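3.2 Bench stands and where the pipettes end up
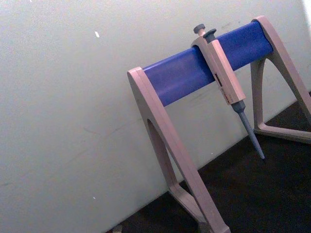
Figure 4. A-frame pipette stand with a blue top rail, holding one manual pipette without a tip.

Of all the small furniture we looked at in the teaching laboratories, the pipette stand gave us the most to talk about. It is a humble thing, and it sits at the back of the bench where few people give it a second look, yet it decides a surprising amount about how a shared bench works through the day. The type in Figure 4 was a favourite with both authors. It has two A-shaped legs in beige-pink plastic, a thick rounded rail between them, and very little else. There are no clips to line up and no numbered places. The pipette hooks over the rail by its upper body and hangs with its shaft pointing down, clear of the bench.

We compared this open-rail design (in the tables, "rail") with two others in use at the Lyimo building: the round carousel ("carousel") and the sloping drawer rest ("rest"). All three had been in daily service since at least the previous May, so the students knew them well. Over the study we logged 693 returns, meaning any moment at which a person finished with a pipette and put it down somewhere. A return was scored as "hung" if the pipette went on a stand of any type, "laid" if it went flat on the bench, and "other" for everything else. The last group is small but delightful, and includes tip boxes, a glove carton and the top of a centrifuge.

The rail did very well. Students working at rail benches hung the pipette far more often than those at rest benches, and the gap was widest in the last part of a session, when people were tired and keen to leave. Carousel benches came in between. Our reading is that the rail asks for less attention. With the carousel, the user has to find a free hook and often has to turn the whole thing to reach it, which means a second hand or a pause. With the rail, anywhere along the bar will do. Rocío Aguirre, who did most of the bench-side logging, noted several times that students hung a pipette without looking at the stand at all, while still reading from the protocol sheet. We did not see this once with the rest.

Freedom along the rail has a price, and we were fascinated by how it was paid. Pipettes bunch up. On a full stand they drift towards the end nearest the busiest seat, and the volume windows then face in different directions, so that the next user has to lift one or two to find the size wanted. Some benches had solved this for themselves with strips of coloured tape on the rail. One bench, using the longer Windetti stand, had a strict order from small to large that was never written down and was kept up by three separate groups. When asked, members of all three said they had simply found it like that.

Tips deserve a word. The house rule is that a pipette goes back on the stand bare, with the used tip ejected first. Compliance was better at the hanging stands than at the rests, and we think the shape of the thing helps: a tip left on a hanging pipette sticks down towards the bench where it is easy to notice, and it can brush the surface on the lower stands. On a drawer rest it lies half hidden behind its neighbours. Khoa Ninh's earlier note on bin placement (project Tindus, internal report) suggested that the distance to the tip bin matters most of all, and our own figures do not argue with that. We kept bins in the same position throughout for this reason.

We also asked users to draw their bench from memory. We received 88 usable drawings, and in nearly all of them the stand was there, often larger than life and usually with its legs drawn correctly as an open A. Balances and vortex mixers were left out much more often. We had not expected the stand to be such a landmark! Several people labelled it "home" or "parking", words that had also come up in the interviews.

A few limits should be kept in mind. Benches were not assigned at random, the rests were all in the older room, and the rail stands from Stomivier were somewhat newer than the rest of the equipment. The last logging session was held on 04/10/2011, after one carousel had been moved to another floor, and returns from that bench have been left out of Table 5. Weight was not studied, although it came up in conversation: a light stand with every pipette hung at one end can feel unsteady when the first is lifted off, and we would very much like to measure this properly.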